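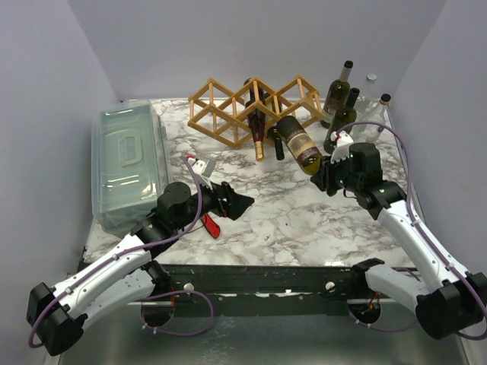

Category: Project updates / Grant reporting

Dec 4, 2023

Hi all, and thanks for being patient with me on this one. I know the report was meant to land before the holiday rush, and I kept wanting one more good day of recordings before I wrote it up.

The short version is that we have 839 usable demonstrations for the bottle and rack tasks, and I'm pretty happy with them! The plan we sent you in March had us working with boxes and cups at this stage, but once the Skivusberg bench was set up we moved bottles forward. They roll, they're heavy at one end, and the clear ones are miserable for the cameras. If the model can learn from those, the easy stuff should come along fine.

How a session goes: one of us drives both arms, the other resets the table and logs the run. We start with the bottles all over the place, some standing, some lying down, one or two already in the wooden rack, and the job is to get a named bottle into a named slot. After every run we shuffle things. I was too tidy about this early on (I kept putting the labeled bottle down at the same angle) and the first training pass picked up on my habit right away. We threw out 68 runs over that. It hurt, but they'd have done more harm than good.

Things that went well. Two-handed runs are much smoother than they were in the summer, and the operators have stopped fighting the lag. The Elex logging software finally saves both wrist streams with matching time stamps, so I no longer spend my evenings lining them up by hand. The marble-pattern tabletop was a good buy too — it's a busier background than the plain one and the model seems less fussy for it.

Things that didn't. Clear glass against our pale walls is still our worst case, and I don't have a fix yet beyond collecting more of it. We also lost 2 weeks to a wrist motor on order. Masberg, our second site, hasn't started recording, and I'd rather tell you that now than dress it up. Their bench is built but the calibration isn't there.

Money is fine. We're a little under on parts and a little over on operator hours, and I'd like to move the difference across if you're okay with that. Next up are 35 extra sessions on clear bottles, then the lidded storage box.

Related updates
- Masberg bench: what's left to do
- Picking a logging format we can live with
- Operator training notes, second draft
- Budget summary for the spring period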